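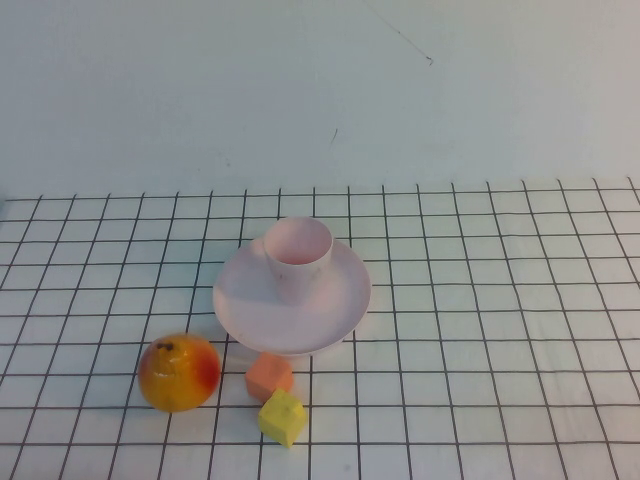

Chapter 7
Ports of Call: How a Ship Decides Where to Stop

Most passengers believe that a cruise itinerary is chosen for its beauty. The brochure certainly believes it. The people who drew up the route were thinking about fuel, berth fees, and what time the pilot goes home, and the beaches came along for the ride.

This chapter looks at the port call from the operator's side of the gangway. By the end of it you should be able to read a published itinerary and guess, with fair accuracy, which stops are there to sell the cruise and which are there to pay for it.

7.1 The marquee port and the filler port

Every itinerary needs one stop that people have heard of. The trade calls it the marquee port, and it goes on the cover. The other stops are chosen largely because they lie a comfortable night's sail from it and have room.

Take the island of Parry, which will follow us through the chapter. Parry has a deep harbor, a pleasant old town, and a reputation for rum. It charges accordingly. Skesell, 101 nautical miles to the south, has a concrete pier and a parking lot. A ship leaving Parry at 5 p.m. can reach Skesell by breakfast at a speed that barely troubles the engines, and on that fact alone Skesell has built a tourist industry. It now has a rum of its own, which we will not discuss.

Distance matters because fuel use climbs much faster than speed does. A planner who adds a few knots to reach a prettier island may find that the prettier island has eaten the profit from the bar. Slow ships are cheap ships, and passengers asleep in their cabins rarely complain about the pace.

7.2 Who pays whom

A port earns money from a ship in several ways: a charge per passenger, a charge for the berth, and separate bills for pilots, tugs, water, and garbage. Published rates are a starting point. A line that promises 40 calls a season will not pay what a line promising two will pay, and both will be told they got the best deal available.

The trouble comes when a ship cancels. Suppose the harbor at Otidow is closed by high winds. The line saves its port charges and often keeps its passengers on board, spending. The taxi drivers of Otidow, who have been parked by the gate since six in the morning, save nothing. Port agreements now try to share this risk more evenly - with mixed success, as the case study at the end of the chapter shows.

Before going on, look up any seven-night itinerary and mark the marquee port. Then work out the overnight distances between the remaining stops. Keep your notes, as you will need them for the exercise on berth conflicts.

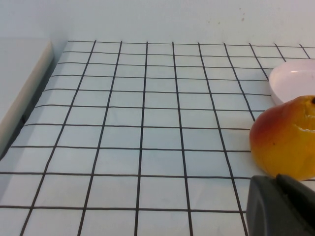 7.3 The crowded pier

Ports publish berth schedules well ahead, and lines reserve their places early. In a busy month such as February, three ships may want the same pier on the same morning. One gets it. Another anchors offshore and runs its guests in by tender, and the third discovers a sudden fondness for Skesell.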